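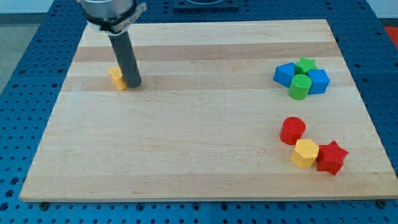
Blocks Need a Board

Most advice on toy blocks is about the blocks. Which paint, how many, what shapes, what age. I have read plenty of it and written some. I think the surface under the blocks matters more, and most of us spend nothing on it.

At the Drudbridge toy library we lend block sets by the month. One set has 244 pieces and goes out every March to the same school. The teacher, Ximena Mansilla, keeps most of it in the cupboard. She puts a handful of small solid-colored blocks on a wooden board, some in a bunch at one corner, and leaves the middle open. Children push them across the gap, make groups, and break the groups up again.

I used to think this was stingy. Now I think the open middle is the best part. A child with a full rug of blocks can only add to the heap. Give the same child eight blocks and some bare wood and there is somewhere to slide a piece to.

Carpet is bad for this. Blocks tip and catch, and pushing one is a chore. Plastic trays have raised rims, so pieces pile up along the sides. A plain flat board has neither problem.
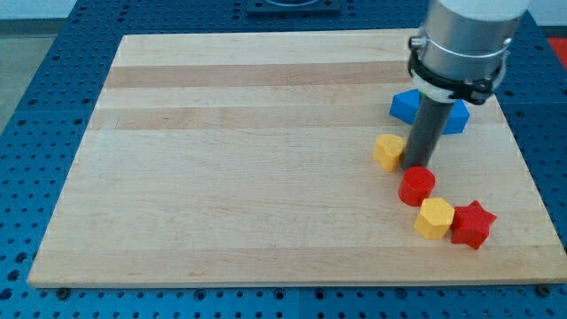 I also like a board made of long strips, pale with a darker band or two. The bands give a child a line to aim for or a border to argue over, and no one had to print a road on it. Faint grain is fine. Bright printed pictures compete with the blocks.

Ott Vaher, who orders our stock, disagrees with me. He says a board is one more heavy thing to carry home and that families will use the kitchen table anyway. He is right about the weight. But a kitchen table gets cleared at 5 p.m. for supper, and a board can be lifted off and kept for morning if you walk slowly.

So my request for next year is 2 fewer block sets and the money put into boards.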